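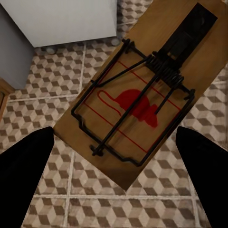

Mice shut Wondcombe village hall for second time

By Pouran Naseri
January
2 min read

Wondcombe village hall is shut again. Mice in the kitchen, mice behind the stage, droppings in the drawer where the tea towels live. All bookings off until further notice, hall manager Ilze Kuusk said this morning.

Playgroup has moved to the chapel. Short mat bowls hasn't moved anywhere and is not happy about it.

It is the second closure this winter. The first lasted nine days and ended with a clean bill of health and a new bin store. Mice were back before the decorations came down.

"We thought we'd got on top of it," Ms Kuusk said. "Then somebody opened the cupboard under the urn. I could of cried."

Pest control firm Illimach went in at 8am. Traps down along the kitchen wall and under the stage, gaps round the pipes to be packed with wire wool. No poison for now, as the playgroup uses the same floor. Aivar Mockus, from the firm, thinks they are getting in by the old boiler flue, which was never capped when the heating was changed.

"Cold snap, warm building, crumbs," he said. "You can put down all the traps you like but if the hole's open they'll keep comming."

Capping the flue, new skirting in the kitchen and a deep clean will cost £1,154. Hall has £1,000 put by for repairs. The rest is being asked for from the parish council, which meets next week at 7.30pm, in the chapel, for obvious reasons.

Neighbours have had them too. Priit Dambrauskienė runs the Dambrauskienė bakery across the lane and says he caught two in his shed before Christmas, none in the shop. His brother Ivars, two doors down, lost a sack of bird seed and the wiring on a lawnmower.

Advice from Illimach for anyone nearby: pet food in tins or lidded tubs, bird feeders away from the house, check air bricks and the gap under the back door. A mouse will get through a hole the width of a pencil. Peanut butter works better then cheese.

Anyone with a hall booking up to the end of the month will be rung. Deposits carried over or given back, your choice. The Clokunero quiz night is still on but will be at the cricket pavilion, doors 7pm, bring a coat.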